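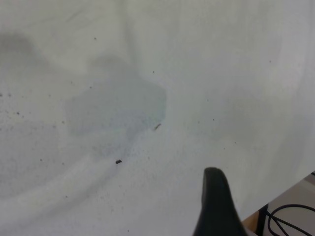

Pre-Purchase Inspection Checklist – Tabletop Manipulation Cell
Brusalura Shared Services, Equipment Planning
Inspection date: 21/05/2020
Supplier under consideration: Valmont
Competing quotation held: Clukora

Purpose

This checklist is to be completed before any capital request for a manipulation cell is forwarded to the Shabalala site. Ratings are Satisfactory, Action Required or Not Assessed. An item rated Action Required must carry a comment and a budget line, even where the cost is nil.

Section A – Work surface

A1. Surface material suited to the intended task: Satisfactory
A2. Surface free of debris before operation: Action Required
Comment: Crumbs, grit and fine dark specks are to be cleared before each session. The supplier's cleaning schedule covers the arm only. The site will need to add the work surface to its own schedule and allow for consumables.
A3. Coverings, where used, laid flat and secured: Action Required
Comment: A rumpled covering alters the working height from one point to the next. Clamps or a fitted mat should be included in the order. Allowance: $80.

Section B – Cabling and power

B1. Cables clear of the operator's walkway: Not Assessed
Comment: To be assessed at the final location.
B2. Loose cables bundled and labelled at both ends: Action Required
Comment: Cable beside the work surface is to be tied back and labelled before acceptance. Sleeving and labels are excluded from both quotations. Allowance: $495.
B3. Dedicated circuit available at the proposed location: Not Assessed
Comment: Electrical services will report in June.
B4. Emergency stop within reach of a seated operator: Not Assessed
Comment: The position shown on the supplier's drawing differs from that given in the written specification. Valmont has been asked to confirm which applies.

Section C – Grippers and handling
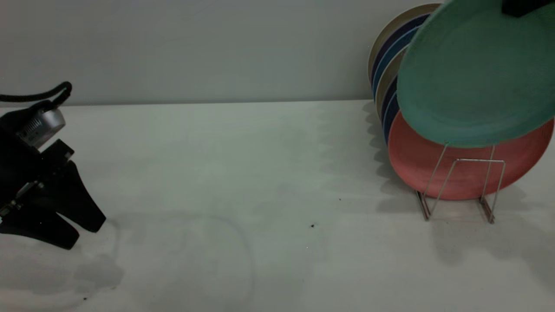

Gripper fingers are treated as a consumable in the Brusalura equipment plan and are to be budgeted separately from the arm. The quotation includes one spare set, and the plan calls for 4. Finger wear cannot be estimated from the supplier's literature, which refers only to cartons and pouches. Kitchen ware asks more of the finger surface – a large teal plate held by its upper rim over a wire rack, for instance, depends on grip at a single edge. Reviewers should request the rated payload with the load taken at the rim and should record the figure in writing.

C1. Fingers free of cracks, cuts and hardened residue: Not Assessed
Comment: To be checked by hand with power isolated.
C2. Spare fingers included in the quotation: Action Required
Comment: See above. Clukora has been asked to price the same quantity.
C3. Cable at the gripper has adequate slack through full travel: Not Assessed
Comment: Full travel to be demonstrated by the supplier at acceptance.
C4. Racks and fixtures fastened to the table: Action Required
Comment: The specification makes no provision for fastening. Two brackets per rack are recommended.
C5. Breakage allowance included for test ware: Action Required
Comment: Neither quotation makes an allowance. The cost centre is to nominate an amount before submission.

Section D – Planning and budget

D1. Installation labour itemised: Satisfactory
D2. Operator training itemised: Action Required
Comment: Training appears as a single line of $3,000 with no hours stated. A breakdown is required.
D3. Service agreement reviewed by Procurement: Not Assessed
D4. Disposal or trade-in of existing equipment considered: Satisfactory

Overall result

Conditional. The request may proceed to Shabalala for costing but may not be submitted for approval until items A2, A3, B2, C2, C4, C5 and D2 have been closed. Items marked Not Assessed are to be carried forward to the acceptance inspection.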